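Re: [manip-learning] How are people splitting up tidy-up recordings?

Hello all, and thank you Dinesh for such a careful question. It has rattled round my head since Monday, so forgive me if I go on a bit.

Dinesh Rathnayake wrote:
> We've been training on whole recordings with the handheld grippers,
> start to finish, and the policy dithers terribly once there is more
> than one thing it could sensibly pick up. Has anyone on the Trimevus
> side tried cutting the recordings up by object first? And what do you
> do when both hands are busy at once?
> Dinesh

Yes, we have, and I'm happy to say it helped a good deal! We had 1105 recordings of two-handed tidying, and we were in just the same boat as you: lovely smooth reaches when the surface was nearly bare, then a sort of polite hovering as soon as things got crowded. Our surfaces are crowded on purpose (pens, tape, wrappers, bottles, a plush chick in bunny ears that everyone here has become rather fond of), and at any given moment there may be several perfectly good choices within reach of the same hand.

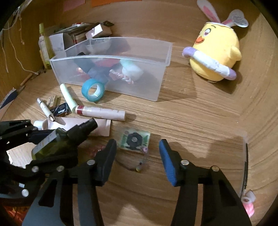 What we do now is keep a separate timeline for each hand. A segment begins when that hand starts moving towards the thing it ends up taking, and finishes when the fingers open again. The left hand may be halfway through its segment while the right is only just beginning one, and we let them overlap quite happily. Our first go used one shared timeline with a single label, and it was a muddle, as the label kept flipping between hands.

Each segment then gets a target, which we mark in the view from the gripper that does the taking. The policy is given the target along with the pictures, and a small separate model chooses what the target should be. We trained that chooser on only 400 recordings and it was plenty for our purposes, though I'd love to hear if yours needs more.

On our 200 held-out trials, the policy with targets picked up the intended object in 79 per cent of them. I wouldn't lean on that too heavily, as it is one set of objects in one kind of setting, but the hovering is very much reduced. Most of what still goes wrong is with tall, thin packets standing inside the clear box, where the fingers have to come down on either side without catching the rim. Wisska, our labelling tool, lets you nudge the start of a segment by hand, and for those grasps we found it worth the bother. 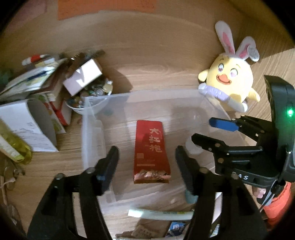
A few notes if you want to try it

Start with the finger opening signal and correct by eye afterwards. It gets you most of the way and saves a great deal of squinting.

Keep the failed grasps, but give them a label of their own. We threw ours out at first and I was sorry later.

If one hand is only steadying something, call it a hold and leave the target alone. Dalsgaard's labels treat a hold as a pick, so do check before you mix the two sets.

I can send the splitting script to anyone who'd like it. It's a bit scruffy and it expects the Pekier folder layout, but it does run. Dinesh, would you mind telling us how long your recordings are? I suspect ours are shorter, and that may matter more than I've let on.

All the very best from a rather chilly lab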